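Tote bin (sheet metal)

A sheet-metal tote bin, also called a parts bin or open-top hopper, is a box formed from thin metal plate and used to hold loose parts between steps of storage, sorting or assembly. The walls may be upright or sloped. Bins with sloped walls are wider at the mouth than at the floor, so that small items tend to slide toward the center. The type is found in workshops, packing rooms and school technology rooms.

Construction

Most bins are cut from a flat blank and folded on a press brake. The corners are closed by spot welding, riveting or a continuous seam weld. The upper edge is commonly folded over to stiffen the wall and to remove the sharp cut edge. A raised back panel may be added to stop parts from being thrown or pushed over the far side.

Mild steel is the usual material. It is supplied galvanized or painted for dry indoor use. Stainless steel is used where the bin is washed often, and aluminum where it must be lifted by hand. Holes in the floor may serve as drains, or as bolt holes for fixing the bin to a stand.

Wear

Bare metal floors scratch quickly. The pattern of wear depends on the contents and on how they are removed. Hard parts with square corners leave short, bright lines. Parts that are dragged to the wall before being lifted leave longer marks, and scuffing on the inner wall at the same height. Light scratching has no effect on the strength of the bin. On galvanized stock, however, deep scratches can reach the steel and allow rust to form.

Rubber or felt liners reduce both noise and wear. They also increase friction on the slopes, and parts may then come to rest against the wall.

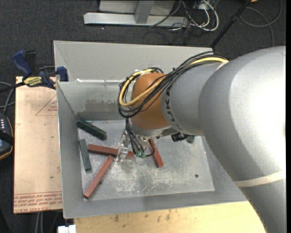
Why do narrow blocks come to rest at odd angles in a bin of this kind?

A long, narrow part dropped into a bin usually lands on one end or edge and then tips over. Its final direction depends on the height of the drop and on anything it strikes on the way down, including the walls and other parts. With only a few parts in the bin, most lie flat on the floor but point in different directions. As the bin fills, later parts lean on earlier ones and stay tilted.

Contents and filling

Bins are rated by volume and by load. The model 109 bin made by Venter, a common bench size, is sold in a plain version and a version with a raised back. The working fill is kept below the rim so that parts do not spill when the bin is moved. For mixed contents, color is often used to separate part types, and a gray interior gives adequate contrast with most painted or dyed parts.

Handling trials

Usha Varghese and Reshma Cele compared flat-walled and sloped bins at the Grirdale workshop in Trolumholm. Rectangular blocks were tipped in and removed one at a time, for a total of 4,000 removals. Of these, 1,933 were made from the sloped bin. Blocks in the sloped bin gathered closer to the center, and fewer were left standing against a wall. The authors noted that the benefit was smaller for blocks longer than half the width of the floor.

See also

Chute
Hopper
Press brake
Narnuven rack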